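Zarholm notes: collecting wrist + side demos for the Ritia policy

Quick how-to, updated 2026-02-25. Assumes the arm is up and the Brosik driver is installed. If not do that first, come back.

1. Board down before anything else. Ours is a white marble-patterned one, veins and all. We tried plain white in August – the policy learned nothing useful about glare.

2. Start both streams. Wrist view first, then the side one. Check the gripper plate shows at the bottom of the wrist view. If it doesn't, the mount has slipped, redo hand-eye.

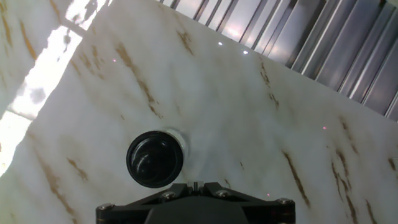 Vol. 3, No. 2

3. Look for blown-out patches. Bright glare on the upper left of the board like this is fine, leave it in. Fahmy augmentation wants it. Glare sitting right on the object is not fine, move the lamp.

4. Set exposure by hand, then lock it. Auto will drift mid episode and you wont notice till training.

5. Record. Slow approach, close, lift, hold, place. Clear objects are the hard case so do those while you're fresh. Keep the fingers level with the board.

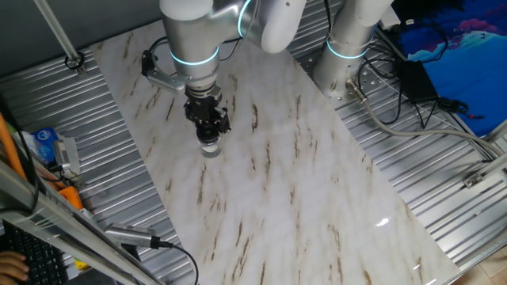 Cables next. Anything looping over the wrist needs slack at full rotation, run the joint through once by hand before you save the episode. Same for the base cable.

6. Save, tag, reset. Tags are grasp, slip, abort. Dont invent new ones, the loader drops them silently.

7. Train. Both views, shared encoder, 4 seeds. With about 70 episodes the two-view policy beat wrist-only on clear cups in our runs – gap closes on opaque stuff. Side-only was worst at teh final approach.

Config is in the Ritia repo under demos/two_view. Old checkpoints won't load, retrain.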